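Pesquisar produtos, marcas, códigos
Pesquisar

Rotlow: conjunto de bancada para avaliação de garras
Por Nusrat Pirzada | 12 de dezembro de 2023

O Rotlow é vendido pela Dhanial como conjunto «pronto para cozinha»: braço branco, garra preta de dois modos de força, controlador Edance e um pacote de tarefas já configuradas. Pronto é uma palavra generosa. Montámos o conjunto na nossa cozinha de ensaio, ao lado da torradeira e dos fornos pequenos, e o que se segue é o que estamos dispostos a assinar quando alguém nos pede uma cotação. A bancada imita mármore e reflete bastante, coisa que o folheto do fabricante não prevê.

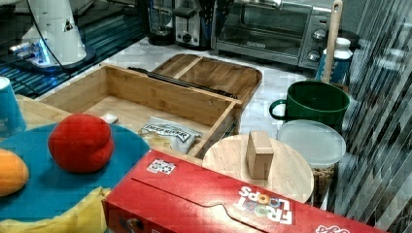 Página alterada pela última vez em janeiro, com a nova tabela de garras

O que o fabricante promete: 24 tarefas domésticas sem reprogramação. O que conseguimos repetir com confiança foi um grupo bem mais pequeno, quase tudo pegar e pousar. Caixas de cereais, blocos de madeira e fruta de brincar são objetos simpáticos, com contornos nítidos e peso previsível. Um cliente que só teste com isto vai ficar bem impressionado e depois telefona-nos.

Os sacos de plástico são outra conversa. O ajuste de força da garra tem 30 níveis no menu do controlador, mas entre níveis vizinhos não notámos diferença que valha a pena discutir. Razia Khattak, que fez os ensaios comigo, acha que bastavam uns poucos, bem separados. Concordo. O plástico transparente também atrapalha a câmara de série, e a opção de «superfície brilhante» melhora menos do que o nome sugere.

Quanto à cablagem: os cabos correm por fora do corpo do braço, presos com clipe. Quem vem da linha Surkska, com passagem interna, vai estranhar. Peça sempre a folga do punho por escrito antes de encomendar extensões, porque o desenho técnico que acompanha a caixa é de uma versão anterior. 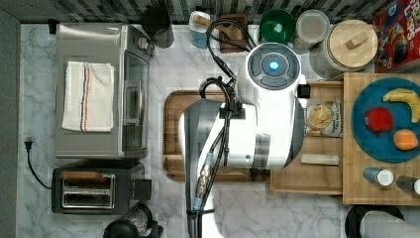

Braço Rotlow visto de cima, com os cabos exteriores e o clipe na carcaça branca.

Garra de série ou garra Surkska? A de série tem dedos angulosos e funciona bem em puxadores de barra, desde que a aproximação seja feita por cima. Em puxadores redondos escorregou vezes de mais para o meu gosto. A Surkska agarra melhor, custa mais e obriga a um adaptador que a Dhanial trata como opcional. Não é opcional. Sem ele, a garra fica desalinhada e a calibração nunca fecha.

Nas gavetas convém ainda desconfiar dos vídeos promocionais, todos filmados com móveis pesados. Uma caixa leve de bambu pode andar atrás da gaveta quando o braço puxa.

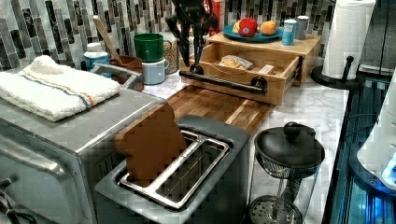

A mesma cautela vale para as ranhuras estreitas. O catálogo fala em inserção «sem supervisão»; nós só a recomendamos com alguém ao lado e com a velocidade a 70 por cento.

Incluído: braço, garra de série, controlador Edance, câmara, clipes para cabos.
Não incluído: adaptador Surkska, suporte da segunda câmara, formação.
Garantia: 2 anos para o braço. Os dedos da garra são consumíveis e ficam de fora.

Aceitamos devolução do conjunto completo na embalagem original. Para comparar as duas garras antes de comprar, marque uma sessão connosco e traga os seus próprios objetos.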